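Jaqueline Cisneros sorts other people's odds and ends for a living, and she can't think of a better job. She runs the small-goods room at Trustmont, the reuse store in Altby, where whatever gets left at the bottom of a house clearance ends up in a deep-sided bin.

"I love the bins," she says. "Furniture is furniture, you know what you're getting. But a bin! You get a toy ball next to a bottle next to something shiny, and you have to work out what it all is."

She started in Parkthorpe with 20 bins and a trestle table. Altby has 74, and a good month brings in up to 3600 items, most of them small enough to hold in one hand.
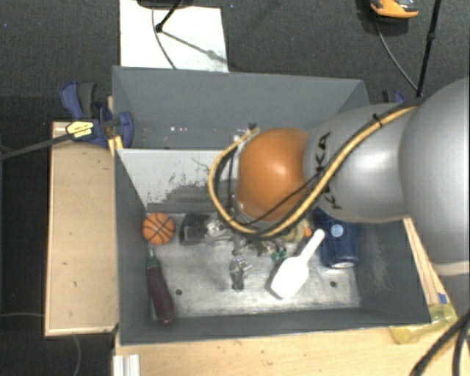
Dividers were her first big discovery. "One panel across the middle and everything changes," she says. "Heavy things stop rolling into the delicate ones. I don't care if the paint's scraped off, a scuffed bin is a bin that's earning its keep."

Toys are her weakness, and small balls most of all. "They get into every corner. I had a whole shelf of them in November and they'd all gone by teatime!"

She has just taken on the stock from the old Galindo shop, another 665 pieces, still boxed up by the back door when we talk. She keeps glancing over at it. "I'm saving the top box for tomorrow morning," she says. "I've already had a little look."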